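Kuvia Toy Library, Skosstead
Frequently asked questions

Last changed August 2026. If your question is missing, please write to us and we will try to answer it on this page.

JOINING

Who can join?

Any person who takes care of a child. You can be a parent, a grandparent, a foster carer, a neighbour who has the children after school. We also have family day care members. You do not need to live in Skosstead itself, and many of our members come from Grindley and from the farms behind it.

What does it cost?

Membership is $37 for one year, for the whole household. There is no extra payment for each toy. If this amount is difficult at the moment, please speak with Sena Essien at the desk. You will not be asked to bring papers or to explain your situation in front of other people.

What do I need to bring on the first visit?

One thing with your name and current address on it, and a strong bag. A phone number is also necessary, because we send the return reminders by text message. Children do not need to come with you, but they are welcome.

Can two households share one membership?

For separated parents, yes. We write both addresses on the card and each parent can borrow and return. Please agree between you who brings back what -- we cannot be in the middle of this. For friends or cousins who live apart, we ask that each household joins.

BORROWING

How long can I keep a toy?

The loan time is 26 days. You can renew a toy two times, by text or at the desk, if no other family has asked for it. Puzzles and board games have the same loan time as everything else.

How many toys can I take?

As many small ones as fit in your bag, within good sense. For big things (ride-on cars, play kitchens, climbing blocks, the train table) the limit is up to two for each household. They take much space in our store room and other families are often waiting.

Can I reserve something?

Yes. Tell us the name of the toy or the number on its label, and we put you in the waiting list. When it comes back and is cleaned we send you a message. We hold it until the end of the next opening session, and after that it goes to the following family.

Party boxes can be reserved longer in advance. In February, when school is starting again, they are asked for very much, so please write early.

Do you deliver?

No, we have no vehicle. If you have no car, ask us about the climbing blocks before you come, as they are heavier than they look. The small pieces can go on the bus without problem.

CHOOSING A TOY

My child is still a baby. Is there something for us?

Yes, the shelf on the left when you come in is for babies. You will find rattles, cloth books, soft blocks, textured balls and things to hang above a play mat. All of them are washed by hand. We keep nothing on this shelf that has a battery door without a screw.

How do I know the right age?

Look at the coloured dot on the label. The chart on the wall explains the colours. The dot is our opinion, based on what the maker writes and on what families have told us. You know your child better than we do. A child who still puts everything in the mouth should stay with the baby shelf, also when the child is clever with puzzles.

Do you have toys for children with sensory needs?

We do. There are balls and rings with bumps, weighted animals, fidget toys and some quiet light toys. Cherry Mae Sarmiento, who looks after this collection, worked for many years in early childhood support and can help you choose. It is good to send a message first so that she can be there.

Please do not be disappointed if your child is not interested in the first thing you borrow. Some children like a hard surface and dislike a soft one, and it can change from one week to the next. Borrow, try, bring back. For this a toy library is more practical than a shop.

Can my child try a toy before we borrow it?

Yes, there is a mat for it. Please put tried toys in the return basket and not back on the shelf, so that they are wiped before the next child takes them.
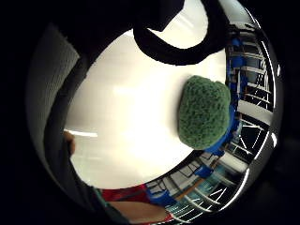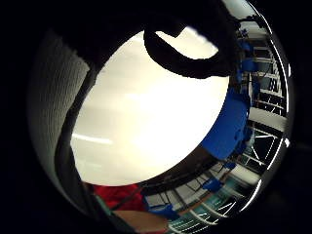
RETURNING AND CLEANING

Do I have to clean the toy before I return it?

Yes, please. Every toy should come back clean and dry. For plastic toys use warm water with a little dish soap. For wood, only a damp cloth. Do not put wood in water, it swells and the paint goes off. Cloth toys have their own instructions on the label.

Toys with bumps or small spikes collect crumbs and hair. An old soft toothbrush is the best tool. Rubber toys with a hole must be squeezed until no more water comes, otherwise they become mouldy inside. Leave them one night with the hole down before you pack them.

What do you do with it after?

We check the pieces against the list, look for damage and wipe everything again. Things that babies use are also washed again. This is why a toy you see in the return basket cannot go home with you on the same visit.

A piece is missing. What now?

Look under the sofa and in the car, then tell us. Often a piece turns up later and you can simply bring it at your next visit. If the toy cannot be used without the piece, we may ask for a part of the replacement cost. For a single puzzle piece we never charge, we only write it on the box.

The toy broke at our house.

Toys break, this is normal. Please do not glue it at home. Some glues are not safe for small children and we cannot see which one was used. Bring all the parts in a bag and we will see if it can be repaired. Mr Pritchard's old workbench is in our store room and the simple repairs happen there.

I am late with a return. Is there a fine?

There is no fine for the first late return. After the second reminder we stop new loans until the toy is back. If you are ill or have a new baby in the house, send a short text and we will make the loan longer.

GIVING TOYS

Do you accept donations?

Yes, if the toy is complete, clean and still has the name of the maker on it. We cannot accept soft animals, toys with strong magnets, helmets, car seats, or anything painted at home. Please ask before you bring large items -- we have had to send people home with a slide, and it was not pleasant for them or for us.

Can I leave a donation at the door?

Please do not. Rain and dogs both come to the door.

CONTACT

What is the best way to ask a question?

By text or email. The phone is answered only when we are open, and then the person at the desk is usually also checking a box with very many pieces in it. We reply to written messages in the order they come. For questions about the sensory collection, write "for Cherry Mae" at the top.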